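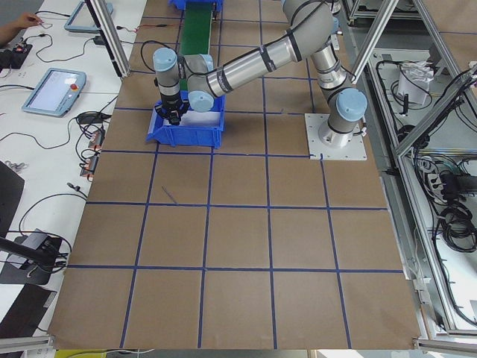
Mirkiditz Open Day

The Mirkiditz Open Day is a yearly public visit to the Mirkiditz automation workshop, held in May. Run jointly with Altent, which supplies the arm programs, and Villalba, which handles the conveyor side. Doors at 10 a.m., last group in at 4 p.m. Entry free, booking needed for groups. Most visitors come for the sorting table demonstration (see below).

History

Started as an in-house afternoon for families of staff. Opened to the public the year after, when the workshop moved into the old Ruter building. First public edition drew 58 people, mostly from the two streets nearby. The latest edition had 342 booked visitors in 37 groups. School groups get the morning slots. Keisha Park has been in charge of the program since the move and still writes the schedule herself, usually the week before.

An evening edition was tried once. Poor turnout, not repeated.

The sorting table

Main demonstration. A collaborative robot arm on a square white baseplate, parallel gripper, work table covered in brown cardboard. Blue tape splits the cardboard into squares. Parts are set out on the squares, the arm picks them one by one and drops them in a blue bin. A narrow green conveyor at the back of the table is used for the second half of the demo, with another blue bin at its far end.

The grid is there for the audience as much as for the programers. Visitors call out a square, the operator enters it, the arm goes. Rows are counted from the front edge, columns from the left. The tape is put down by hand and is not perfectly straight, so positions are taught with the pendant and not worked out from the tape. This gets asked alot.

Cardboard was picked over a painted top for cost. Gets replaced when it creases too badly for small parts to lie flat.

Control and safety

The arm is run from a teach pendant with a gray screen and a red emergency stop at the upper right corner. Pendants stay on the long white bench beside the table, along with much of the wiring. Speed is held down during public hours. Visitors stand behind a floor line on the far side, under-12s with an adult. Each group gets a short safety talk first, stop button included, then one member of the group is allowed to press it with the arm moving at low speed. Popular with children. Restart takes a minute or so, which the schedule does not allow for, and the afternoon groups tend to run late.

Program

Usual order for one group:

Safety talk
Sorting by square, visitors choosing
Conveyor run
Stop button
Questions

Written questions are collected at the door and answered on the workshop notice board. The latest edition brought in 72 of them. Gripper force and price of the arm came up most. Prices are not given out.

Reception

Local coverage has been short but friendly. Complaints mainly about the wait between groups and the lack of seating, benches were added in the corridor afterward. Teachers have asked for a longer slot with time to try the pendant; under discusion with Altent.

Access

Step-free from the yard side only. No parking on site. Bags are left at the front desk. Photos allowed, no flash near the table.

See also

Ruter building
Villalba conveyor workshop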